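Renting a furnished room through Hollis: common questions

How long is the minimum stay?
Five months. After that you can go month to month with 30 days' notice.

How much is the deposit?
One month's rent, up to a limit of $3,000. We return it by check or bank transfer after the move-out visit.

Are utilities included?
Water, heat and internet are. Electricity is included up to $70 a month – anything over that goes on your next bill.

Can I paint or put up wallpaper?
Ask first. Glykeria Kontogiannis handles these requests and usually answers by noon. Patterned walls stay as they are.

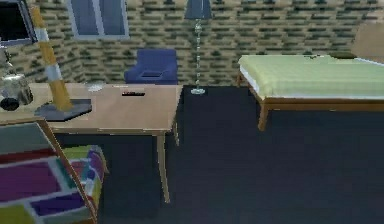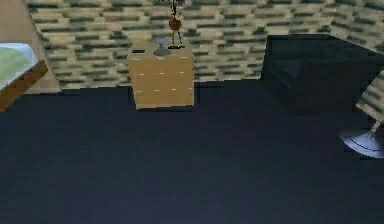
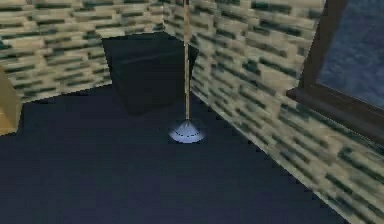
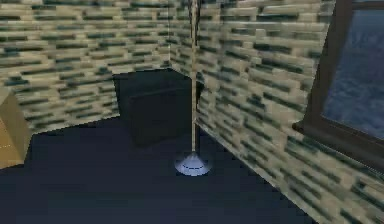 Can someone stay over?
Guests are welcome for up to five nights a month. For longer visits, send the guest's name to the office so we can add it to the door list.

Where do I pick up my keys?
At the Hollis office, 47 Duvby Street, from 9 a.m. to 6 p.m. Bring a photo ID and your signed lease. If you will be late, call Zulkifli Purba and he will leave them in the lockbox.

What if I need to move out early?
You owe rent until a new tenant moves in or the lease ends, whichever is sooner. July is our busiest month and rooms fill quickly then.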